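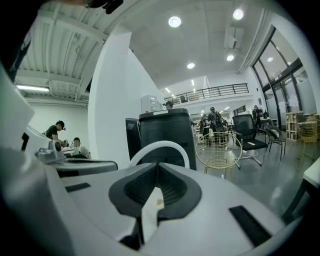

Figure 7.1 A black rectangular container with a lid, indoors.

Chapter 7
Household Waste Streams

Chapter 5 treated the building as a consumer of water and goods. The present chapter follows the same materials on their way out. A waste stream is any flow of unwanted matter that leaves a building by a fixed route, and most dwellings have two main ones: a solid stream, which is stored and then carried away, and a liquid stream, which leaves through pipes as it is produced.

7.1 Storage and flow

The two streams differ first of all in timing. Solid waste is held in a container until it is collected. Its volume depends on how tightly it is packed, so surveys record weight where they can. Liquid waste is seldom held for long. It enters the drain in short bursts, and the size of a burst depends on the fixture and on the habits of the people using it.

Two quantities are used throughout the chapter. The holding time is the period between the moment an item is discarded and the moment it leaves the property. The peak flow is the highest rate at which liquid passes a given point in the drain. A designer who knows only the daily total cannot find either one.
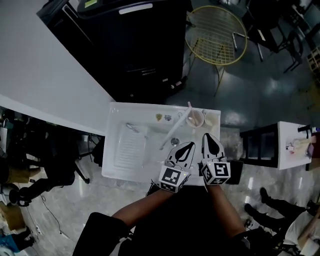 Basins raise a further difficulty, in that small amounts of many substances pass through them and are diluted almost at once. A sample drawn from the main drain will not show which fixture a substance came from. Sampling at the trap – the bent section of pipe that holds a water seal – gives a better answer, but the trap must be emptied and cleaned before the test period begins.

7.2 The Prillville survey

Much of the worked material below is drawn from the Prillville survey, carried out in April by Parvathi Bangera and Torben Ostermann. It covered 20 dwellings over 7 days. Solid waste was weighed at the door, and drain flow was logged at the point where the house pipe meets the street sewer. In one dwelling the logger failed on the second day, and its liquid record is left out of Table 7.2. The solid record was kept.

Readers should review the units in Section 5.3 before going on. Flow is given in liters per minute and weight in kilograms, wet, as collected. Dry weights appear only in Section 7.6, where they are marked.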